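Grasitz is a payment token issued by Engebretsen, a software company based in Sillstead. It launched in April with a fixed supply of 150 million units. Holders keep it in a wallet program called Drerkuvex, which runs on desktop and laptop computers.
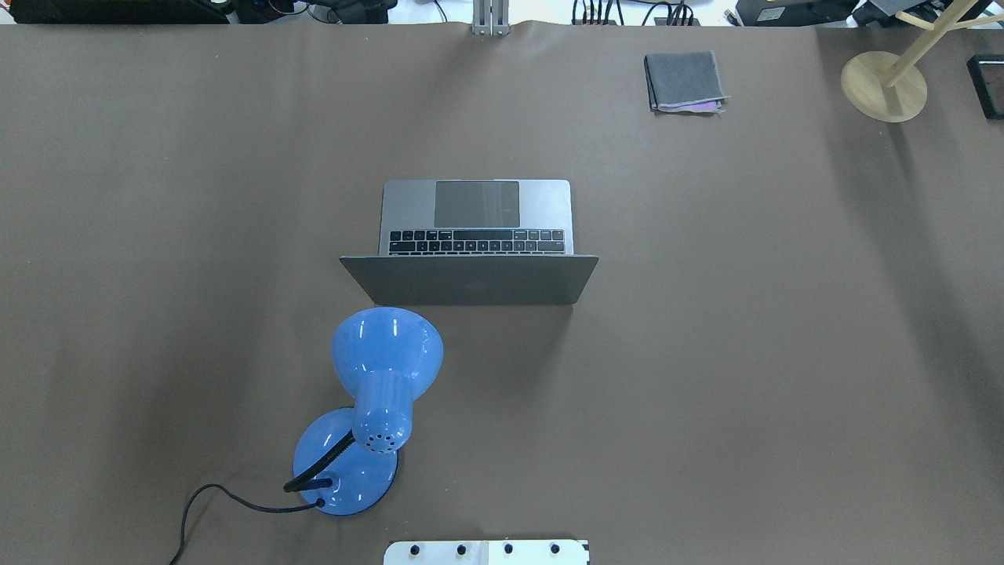

Transfers are grouped into blocks and confirmed by 11 approved operators - seven of them run by the company itself. Fees are paid in the token and are not refunded.

The company listed 3,425 units on its first balance sheet as a long-term holding. By the next report it had sold all but 123 of them and recorded a small loss.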